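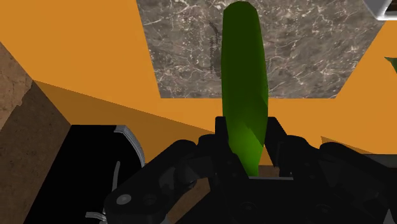 Quiénes somos

Inicio | Nuestra escuela | Cursos | La huerta | Visitas | Contacto

Publicado el 16/10/2019 por Idun Ekström

Bienvenidos a Plivoner, y gracias por pasar un rato por aquí. Somos una escuela de cocina y huerta pequeña, de las de delantal colgado detrás de la puerta y tierra en las botas, y llevamos ya bastantes otoños enseñando a la gente a cultivar lo que come y a comerse con gusto lo que cultiva. Si ha llegado hasta esta página buscando el horario, lo encontrará en la sección de cursos, pero ya que está, quédese un poquito, que nos gusta contar nuestra historia (y solemos alargarnos, se lo advertimos con cariño).

Cómo empezó todo

La escuela nació en la cocina de Ivar Hovland, que entonces tenía alquilada una casa con un patio enorme en las afueras de Cavenstead y una cantidad de calabacines que no había manera de repartir entre los vecinos. Ivar invitó a Teodor Solberg a hacer conservas un sábado, Teodor trajo a su cuñada, la cuñada trajo a media oficina, y al mes siguiente ya había una lista en la nevera con los nombres de quienes querían venir otra vez. De aquella lista salieron los primeros 2 cursos: uno de encurtidos y otro de semilleros. El de semilleros fue un desastre precioso — se nos helaron casi todas las tomateras — y todavía hoy lo contamos el primer día de clase para que todo el mundo se quede tranquilo.

Después llegó el terreno. Son 4000 metros cuadrados junto al camino viejo, con un pozo, un cobertizo que tuvimos que levantar casi de nuevo y una higuera que ya estaba allí y que manda más que nosotros. El nombre de Plivoner se le ocurrió a Eilif Nygård en una sobremesa larguísima, y como a esas horas a todos nos sonaba estupendamente, se quedó.

Qué enseñamos

Trabajamos con el calendario en la mano. En primavera se siembra, se trasplanta y se aprende a mirar el cielo con desconfianza; en verano se riega temprano, se recoge y se cocina muchísimo; y cuando llega octubre, que es el mes que más nos gusta, nos metemos en la cocina con las ollas grandes y no salimos hasta que la despensa está llena. Hay sopas, hay pan, hay mermelada de higo, y hay siempre alguien que pregunta si se puede congelar el pisto (se puede, y queda muy bien).

Los grupos son reducidos, de dos mesas de trabajo, y cada curso completo dura 4 semanas. No pedimos experiencia. Hemos tenido alumnos que no habían pelado un ajo en su vida y otros que llegaban con los cuadernos de recetas de la abuela bajo el brazo, y lo bonito es que acaban pasándose trucos de una mesa a otra mientras se hace el sofrito. También preparamos un programa para colegios, Ultness, en el que los niños se encargan de un bancal durante todo el curso y al final invitan a comer a sus familias. ¡Los rábanos de este año han picado de lo lindo!

Quiénes están detrás

Ivar sigue al frente de la huerta y es quien decide cuándo se planta cada cosa, aunque acepta discusiones hasta la hora del café. Teodor da las clases de conservas y fermentos. Eilif lleva el programa de los colegios, y también la furgoneta. Imtiaz Sarkar se unió a nosotros hace 2 años para ocuparse de la cocina de diario, y desde entonces las lentejas de los jueves tienen comino y una cola considerable. Yo, Idun, me encargo de las inscripciones, de contestar al teléfono y de escribir estas páginas, así que si algo le parece demasiado largo, ya sabe a quién quejarse.

Compramos las semillas en Öberg, el almacén de la plaza, y lo que no da nuestra tierra lo buscamos en las granjas de alrededor. Lo que sobra de las clases se come ese mismo día en la mesa del cobertizo, con quien esté.

Venga a vernos

La puerta está abierta las mañanas en que hay clase. Puede pasear entre los bancales, probar lo que haya en el fuego y preguntarnos lo que quiera, desde cómo quitarle el amargor a un pepino hasta por qué no le cuaja la mermelada. Si viene en grupo, escríbanos antes para que pongamos más platos. Y traiga calzado que se pueda manchar, que el camino del pozo tiene su barro casi todo el año.

Contacto: Escuela Plivoner, camino viejo, Cavenstead | © Plivoner | Volver arriba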